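Plultell forum > Software > Perception and retargeting
Topic: gripper width jumps when towel is between the fingers

percy_f
Posted January 2020

Hi all, stuck on this since Monday. We record folding by hand with the two hand-held grippers, then replay on the arms. Head view plus one view per gripper, width worked out from the gripper view by our own finger tracker (Kassa branch, not main). Poses fine. Width is rubbish as soon as there's cloth in the jaws. Reads closed, then half open, then closed again, 2 or 3 samples apart. Replay drops the towel every time.

Head view, then one of the gripper views:

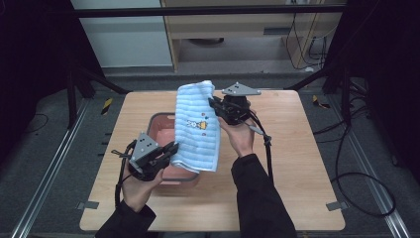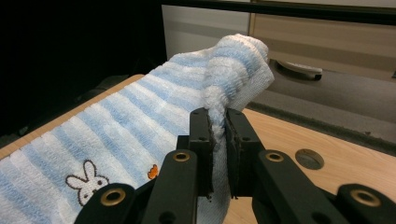

Striped towel, head view first, gripper view second.

Anyone had this? Tracker does edges on the inner side of each finger, takes the gap, maps to mm with a lookup table. Bare jaws it's spot on.

mpalomino
Stripes. You're finding edges on the towel. Pale band next to a white band right by a black finger, of course it hops about. Try a plain dark cloth and see if it goes away, if so it's not the lookup.

percy_f
Plain grey cloth is better but not cured. Still get the odd jump on thick folds.

Efrain_A
Don't track the inner edges at all then. The pads are exactly where the cloth hides things. You've got brass-coloured rings at the pivots on the arms, nice and shiny against black, and in your second picture they're all clear of the towel. Fit circles to those, get the linkage angle, width falls out of the geometry. We did it that way on Tilledby, never went back.

mpalomino
Shiny is the problem though. Move under a lamp and half the ring blows out. I'd go for a template match on the whole finger, less fussy.

Efrain_A
Had no trouble with it. Fit the dark hole in the middle, not the ring.

mpalomino
your lamps are not his lamps

nidia.n
Side point, are you smoothing before replay? If it's single bad samples a median of 8 would hide most of this and you could get on with your week

percy_f
Tried. Hides the jumps but the close comes late, so arm lifts before the jaws have shut. Worse if anything.

nidia.n
Ah ok. Centred window or only looking back? Looking back gives you that lag. It's offline data, you can look ahead all you like.

percy_f
...looking back. Copied it from the live code. Will fix

gcastano
Disagree with fixing it in the filter tbh. Bad reading is a bad reading. Efraín's way gives you a check as well, left and right arm should give the same angle, throw the sample out if they don't and fill in from its neighbours. Also check your time stamps between the head view and the grippers, we lost ages to that on Jimbridge in November and blamed the width the whole time.

percy_f
Stamps are ok, checked with a clap test. Did the ring thing over lunch, hole fit as Efraín said, plus left/right check. Ran it on roughly 3300 samples from the towel set. Jumps gone apart from a bit where it lost one ring completly. Haven't replayed on the arms yet, they're in use till tomorrow.

mpalomino
Let me guess, glare on the lost one

percy_f
Not sure, havent looked. Will post the bad stretch when I've cut it out.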